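Fri 13 December

Budget post, quick one, writing it between two calls so forgive the mess.

So the number I have to live inside is $1847. That's what is left for the hand-held gripper side of things until February, when Wellington does the new spreadsheet and we all start begging again. I wanted to have this sorted before Thanksgiving. Did not happen.

What I know so far. Zesow quoted $1354 for a matched pair, finger pads on, inserts in, shipping not included (of course). Gumari is cheaper per unit but they won't sell spare pads seperately, you have to buy the whole finger. I asked twice. Got the same pdf back both times.

And pads are where the money goes! I keep saying this in meetings. People plan for the big stuff, the arms and the computer, and then the line for consumables is a zero or a shrug. The covering goes at the bottom corner first, it always does on ours, a bit of it lets go and starts curling and then you're gluing things at 6pm.

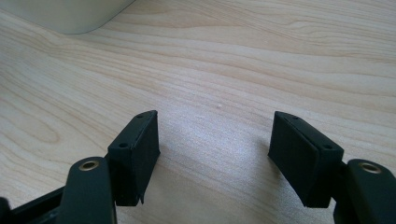

Anyway, a pack of replacement pads is $110 from Lacerda. Two packs would get us to February I think, maybe a bit past if people stop dragging the things along the table. Zesow pair plus two packs is $1574, which leaves $273 for shipping and the stuff I've forgotten. There is always stuff I've forgotten. Screws. Last year it was screws.

Aparecida Brandão wants us to skip the pair, buy one unit, and put the rest into covering material by the sheet so we can cut our own. She has a point on cost. My worry is hours. Cutting is fast, getting the edge to seal right is not, and I know exactly who ends up doing it (me).

Other option is Pumadside, who rent by the month. Haven't got a price out of them yet. Sales guy was nice, said Monday. If it's low enough I'd rent one just to cover January and hold off on buying anything, but then I lose the leftover money when the budget rolls over, so probably no.

Leaning Zesow plus pads. Still need to check:

their lead time over the holidays
whether the Lacerda pads fit the new fingers, the hole spacing might of changed
who signs, Wellington is out from Thursday

If anybody has run Gumari fingers for more than a few months let me know how the pads held up. Comments are open again, I fixed the spam thing.

Ok, call.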